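# Chapter 7: Pricing and Shelf Placement for Packaged Foods

A new packaged food reaches the shopper through a chain of decisions made by other people. The manufacturer sets a wholesale price, the distributor adds a margin, and the retailer decides where the product will sit and for how long. This chapter examines each of those decisions and the costs attached to them.

The opening case concerns Vallow, a maker of oat crackers based in Hovbridge. In its first year the company supplied 34 independent grocers directly. A regional distributor, Ocampo, then offered to place the crackers in 200 stores, on condition that Vallow fund a promotional discount every July. 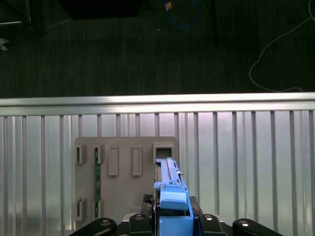 Vallow's managers had to judge whether the larger volume would cover the discount, the distributor's margin and the cost of unsold stock. Their worksheet is reproduced in Section 7.3, and students should complete it before reading the company's decision.

## Learning objectives

After studying this chapter, you should be able to:

- calculate a retail price from a wholesale price and two margins
- distinguish a listing fee from a promotional allowance
- explain how shelf height and aisle position affect the sale of a new product

## Key terms

wholesale price, listing fee, promotional allowance, facing, sell-through rate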